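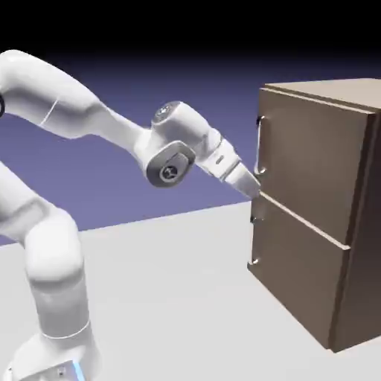
Section 4. Setting up a distribution point in Dultix Relief Desk

Use this section when you are opening a new distribution point for food, water or household supplies. You need a coordinator account. Field accounts can view a distribution point but can't create one.

Before you start

Have the following ready:
- the site name as it appears in the access agreement
- the name of the site lead and one alternate
- the household list from registration, saved as a CSV file
- the stock transfer number from the warehouse

Note: If the access agreement has not been signed, create the site as a draft. A draft site can't receive stock.

4.1 Create the site

1. Sign in and open Sites from the left menu.
2. Select New Distribution Point.
3. Type the site name. Use the spelling in the access agreement, even if local staff spell it another way. Other spellings go in the Also Known As box.
4. Choose the district. The Vergara district is split into North and South, and the system won't let you change this after the first delivery.
5. Enter the site lead and the alternate. They must be two different people.
6. Select Save as Draft.

4.2 Load the household list

1. Open the draft site and select Households, then Import.
2. Choose your CSV file. The first row must hold the column names.
3. Match the columns on the screen to the columns in your file. Card Number and Household Size are required. The rest can be left blank.
4. Select Check File. The system lists any rows it can't read.
5. Correct those rows in your own file and import it again. Don't type corrections into the preview -- they are not saved.
6. Select Accept.

The limit is 894 households per site. For a longer list, set up a second distribution point and divide the list by card number.

Caution: Importing a new list replaces the old one. Export the current list first if any household has already collected.

4.3 Set collection days

1. Select Schedule.
2. Pick the opening and closing time for each day.
3. Enter the number of households per day. The default is 200. Sites with only one service desk should use a lower number.
4. Mark a separate hour for older people and anyone who can't stand in line.
5. Select Save, then Print Notice. The notice prints in every language chosen under Settings.

Note: Changes made less than 12 hours before opening are not sent to households by text message. Tell the site lead by phone or radio.

4.4 Open the site

1. Check that the stock transfer shows as Received. If it shows In Transit, call the Allilar warehouse.
2. Select Request Opening. The request goes to the area coordinator.
3. When the request is approved, the site status changes to Open and field accounts can start scanning cards.

If a card won't scan, type the 13 digits printed under the barcode. If the number is rejected, send the person to the registration desk with a referral slip. Don't issue supplies against another household's card.

Area coordinators

North: Radwa Sqalli
South: Zoila Marulanda
Alternate for both: Said Ramadan

Closing a site and returning unused stock are covered in Section 5.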